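Henao Cell Planner
Set-up Guide

Section 2. Planning and budgeting before you order

Complete this section before you request a quote. The quote form asks for the part list, the cell layout and the spending limit, and a form with blanks is returned.

2.1 List the parts to be handled

1. Open a new project and enter the site name. Sites already on file, such as Sudurport and Rurnville, appear in the drop-down list.
2. Add one line for each container type. Enter body diameter, height, full weight and empty weight.
3. Enter the cap type separately from the body. Caps with a spout or lobe need a turning allowance, and this changes the gripper price.
4. Enter the highest number of containers per tray. The standard tray holds 96. Larger trays are a special order from Lostport.

Note: Use measured weights. Catalog weights often leave out the cap.

2.2 Check the part in simulation

Run the simulation before you choose a gripper. The simulator license is included for the first 100 hours of use. Hours after that are billed to the project.

1. Load the container model from the part library, or import your own.
2. Set the background to plain gray.
3. Select Top View and tilt it toward the front of the part until the top of the cap shows as an oval.
4. Check that the rim, the recess and the center button can be told apart. If they run together, raise the light level one step and render again.

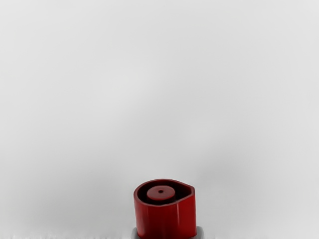
Figure 2-1. Simulated view of a red cap with a recessed top and a lobe on the right side.

5. Mark the direction of the lobe. The planner uses this mark to work out whether containers must arrive facing the same way.
6. Save the view with the project.

Caution: Do not size gripper fingers from this view. Use the measured diameter from 2.1.

2.3 Build the budget

1. Select an arm. The planner removes any arm that cannot carry the full weight plus the gripper.
2. Select a gripper. If step 5 above shows mixed cap directions, add either a turning station or a second camera. Compare both prices before you decide.
3. Add guarding, cabling and the base plate. These are not part of the arm price.
4. Add installation. Sites outside Rurnville are charged for travel.
5. Add spare finger pads. Order code 278 covers one set. Plan on 2 sets for the first year.

Note: Floor work, compressed air and electrical supply are paid for by the site and do not appear in the total. Get local prices for these and attach them to the project.

2.4 Submit

Select Review, correct any line shown in yellow, then select Send. Requests sent by the end of June are priced on the current list. Keep a copy of the part list for use in Section 3.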